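Bultlow Home Ice Shooting Pad

I've been shooting pucks in my garage since I was a kid, first on bare concrete (goodbye, stick blades) and then on an old sheet of countertop my uncle gave me. So when I started selling hockey gear out of our little shop in Porance, a good shooting pad was the first thing I wanted on the shelf. The Bultlow is the one I use myself, and I've had mine down all year round for 2 winters now.

It's a slick white synthetic surface with a slight texture, and pucks slide on it a lot like they do on rink ice after the first few minutes of a period. Wrist shots feel great. Snap shots feel great. Slap shots are fine too, but please look at what's behind the net first! My dryer has a dent I'm still hearing about.

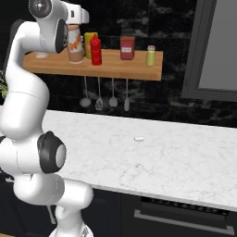
What you get

One pad, rolled, with a carry strap
10 practice pucks, regulation weight
A small bottle of Matei surface glide
A printed sheet of drills by Shigeru Shimada, who coaches the youth team here and has a meaner backhand than anybody I've played with

The pad lies flat on its own after a night on a warm floor. If yours is stubborn at the corners, roll it the other way for an hour and try again. I got mine in August when the garage was like an oven and it flattened out before dinner.

Which side goes up?

The glossy side. The dull side has a grip pattern that keeps it from walking across the floor when you lean into a shot. I mention it because I put mine down wrong and spent a whole evening thinking the thing was a dud.

How I use it

I do a bucket of pucks before work, mostly quick release stuff off a pass from the rebounder (sold separately, it's the Usham one and it clamps right onto the edge of the pad). Then stickhandling with my head up while the coffee brews. My hands got quicker, my wife got used to the noise, and my shot got hard enough that I had to buy a better net.

Stick blades last pretty well on it too. Do use tape, though, and change it when it starts to fray, or you'll get little black smudges everywhere. They come off with warm water and dish soap.

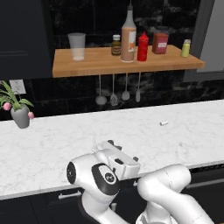
Can I skate on it?

Please don't. Skate blades will cut right into the surface, and the warranty doesn't cover that. It's made for sneakers or bare feet, and if you want something for skates, send me a note and I'll talk you through the interlocking tiles we carry.

Price and shipping

The pad kit is $272, and that includes the pucks and the glide. Shipping is $18 anywhere in the lower 48. It comes in a long, heavy tube, so maybe have a teammate around to help you carry it in. Pickup at the shop is free, and if you come by before noon I'll let you take a few shots on the demo pad out back.

Returns are fine as long as the pad hasn't been cut or drilled. Keep the tube until you're sure you like it.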